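The Tablecloth Line

Every April I help a handful of small outfits plan their automation budgets, and every April the same spreadsheet comes back to me. Row one is the robot. Row two is the extended warranty on the robot. Row three is blank, and then there is a total, in bold, as if the matter were settled.

I have started asking for a different row one. I want to know what is going on the table.

People take this badly. They have sat through the Kilia demo and the Horobets demo, they have a folder of brochures, and they would like to talk about reach and payload. I understand the appeal. Payload is a number, and you can put it next to another number and feel you have done some work. The table has no brochure. It is wherever the arm gets bolted down, and it gets paid for out of whatever is left over.

One client last year (sorting returned household goods, a fine and miserable job for a machine) had two quotes for the gripper, 2667 and 3367, and spent five weeks on the gap between them. There were meetings. Somebody made a chart. In the same plan the amount set aside for things to practice on was 100, and I was told with a straight face that this included shipping.

A gripper that has only met cardboard cubes knows a great deal about cardboard cubes. Then the returns start coming in, soft things and shiny things and things that roll, and the expensive part of the project stands there having an existential episode while you pay a technician to watch it.

So my advice, for which I charge more than it sounds worth, is to go rummaging first. Buy 17 awkward objects before you buy one clever arm. Get something limp and something see-through. Raid the junk drawer, then raid your neighbor's. Put the lot on a marked cloth under decent light and look hard at it before you sign anything.

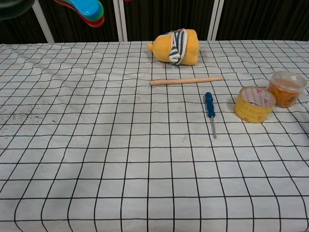 A plush toy, a stick, a screwdriver, packing tape and a small jar on the grid cloth.

None of that would survive a purchasing review. I have tried. "Plush toy, yellow, one" gets circled in red and sent back, while a Rusent software license with a name like a cough medicine sails through untouched. The cloth does no better. Cloths wrinkle and get stained, so you will want a spare, and the spare will be struck out as a luxury by a person whose chair cost more.

Histo, to be fair, now sends a box of sample objects with its starter package. They are very nice objects – matte, firm, all about the size of a lemon. I keep the box on a shelf and use it as a bookend.

My proposal for next year's template is modest. Ten percent of the hardware total goes to the table: cloth, lights, clutter, and the hours of whoever has to put the clutter back where it was. Lock the cell so it can't be raided when the arm comes in over budget. The arm will come in over budget. If the ten percent looks silly in front of the board, call it "test media" and use a smaller font.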